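I got to Wultevdale twenty minutes late and she'd already put the coffee on, bless her. She has run the Postlow guest house for 12 years, and what I wanted to know was how anyone sleeps well in a bed that isn't theirs.

"Oh, they don't, the first night," she said. "I don't either! I go to my sister's and lie there listening to the fridge."

So what does she do about it? Mostly she fusses with the bedding (her word). She irons the pillowcases, she opens the windows at four, and she will not buy white bedspreads, even though every website tells her to.

"White looks like a hospital. People want something their grandma had."

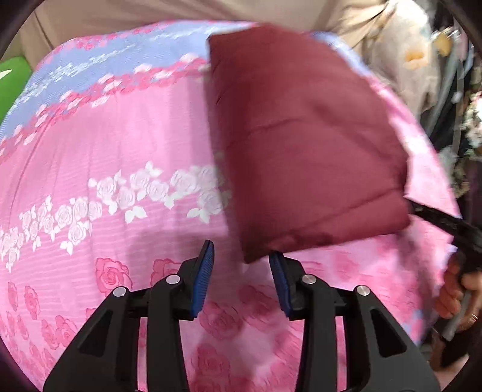 Roses on pink, with a maroon cushion.

I asked about money, a bit nervously. She laughed and told me she once paid $655 for a mattress everybody hated. "One man slept on the rug. He was very polite about it, he told me at breakfast and then asked for more toast."

We got onto noise after that, because a truck went by and I jumped. She keeps earplugs in a jar on the landing and refills it every June, when the road gets busy.

And her own bed? "Terrible," she said, pouring me another cup. "Lumpy on the left. I've been meaning to replace it, but I always end up buying something for room three instead."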